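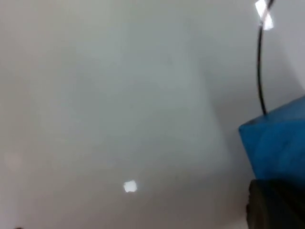

Replies are already telling me to bin the lot and go wireless. Thanks, no. Did that in the last flat and spent every evening charging something.

So. Desk clear-out, day two. Pale grey top, wiped down, and so far the blue box is allowed back on it. One thin black cable. That's the deal, one thing at a time until I hate it.

Everything else is on the bed. Which I need by tonight. Good planning.

Found 17 cables in the bottom drawer. SEVENTEEN. Four fit nothing I own. One's got a Nudex tag on it and I've never bought anything Nudex in my life??

Glossy desktop was a mistake btw. Looks lovely for 30 seconds then every fingerprint going. If you're buying get matt.

Someone asked what I use to wipe it. Damp cloth, then a dry one. Tried the Citis spray, smeary, gave the bottle to my sister.

Cable clips from Selinden turn up Tuesday. Til then it's tape, dont look at me

Rule for the drawer: if I can't say what it plugs into it goes in the bag. Bag is quite full.

Lamp next. Then the speakers, maybe. Kettle on first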